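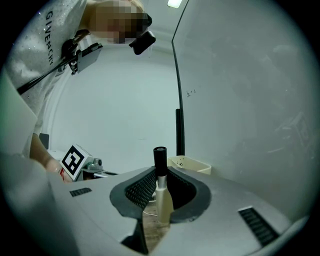
*Working with the handheld grippers at the wood-top bench, tray and clear panel behind.*

Hi all! I'm looking for people to help me run the July open day at Omerholm, and I'd love it if some of you had never touched a robot in your life.

I'm Araceli Peñalver and I run the demo side of the Kulano project. We teach robot arms to do small hand jobs (picking things up, putting them in a tray, that kind of stuff) by having people do the jobs first with grippers they hold in their hands. Visitors always want to try it themselves, and last year the line went out the door and halfway down to the bike racks. So this time I want more hosts, more benches and much shorter waits!

**What you'd be doing**

I need 14 bench hosts. You'd stand at a bench with one visitor at a time, show them how to hold the grippers, let them have a go, and chat while they do it. A turn is 20 minutes including the setup and the inevitable questions about whether robots will ever fold laundry. We have 200 visitor tickets, and a good chunk of those go to school groups from Grallov, so being nice to twelve-year-olds is a real plus.

I also need 2 people for the front desk, and those two won't be handling equipment at all. It's name tags, schedules and pointing out the restrooms.

**Who I'm hoping for**

Anyone over 18 who likes talking to strangers. You don't need to code. Steady hands are great, but if you drop things you'll get along fine with the rest of us. Spanish or Vietnamese would be super useful. Please be okay with standing for a couple of hours, and tell me if you need a stool, we have plenty.

**Training and pay**

There's one paid practice afternoon before the open day, led by Khôi Hồ, who knows the grippers far better than I do. You'll get to try them with both hands and practice explaining them out loud (harder than it sounds, my first attempt was a mess). Hosts and desk people get the same hourly rate, plus lunch and a bus pass for both days. Khải Hứa handles the paperwork and will send you the rate sheet when you write in.

**How to apply**

Send me a few lines through the Omerholm contact page with "Kulano open day" in the subject. Tell me which job you want, what languages you speak, and one thing you've had to explain to somebody lately. No resume needed. I'll write back to everybody, though it may take me a week or so.

Posted March 23, 2020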